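Learning to sleep again

I have not slept well since my second year in this country. I write this in April, at a quarter past five in the morning, and the street cleaning machine has already passed two times under my window.

When I lived in Bolleck with my parents, sleep was never a subject. My father went to bed after the news and my mother after him, and in the morning they got up. I thought all adults were like this. Then I moved, I started to work late shifts at the Haddad bakery, and after 4 months I could fall asleep only when the sky was becoming light. I left the bakery long ago but the habit stayed with me.

I tried the usual advice. I put the phone in the kitchen. I bought thick curtains, which were expensive and smelled of glue until the summer. I drank a tea that my neighbor Hala Sleiman brings from her sister, and I still drink it because I like the taste, but I cannot say it does anything for my nights.

The thing that helped me a little was a paper notebook. Senan Mac Suibhne, my old language teacher, told me to write down the hour when I turn off the light and the hour when I get up, and nothing more. No feelings, no points from one to ten. I have now 293 nights in this notebook. When I read the pages from the winter, I could see that my bad nights came after the days when I slept in the afternoon, even for a very short time. I was sure that the nap was helping me. It is a strange feeling to be corrected by your own handwriting.

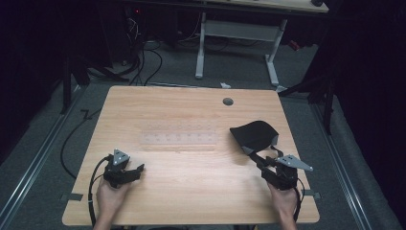

The black cloth and its strap, on the table.

So I gave up the nap. The first week was terrible. I was rude to the woman at the post office and I put salt in my coffee, and one evening I fell asleep on the tram and woke up at Takow, the last stop, where the driver was eating an apple and waiting for me to leave. I walked home from there, it took around 33 minutes, and that night I slept until seven.

I also changed the hour of dinner. In my family we eat late, and I was proud of this, as if it was a part of my character. Now I eat at six, like the children upstairs. My mother laughed very much when I told her on the phone – she asked if I am in a hospital.

I do not want to pretend that the problem is solved. Tonight, for example, I woke up at three and was thinking about a letter from the tax office that I must answer. Senan says that I should get up on such nights and do something boring, so I folded towels, and after the towels I started this post.

The birds are loud now. I will make the tea and write the hour in the notebook.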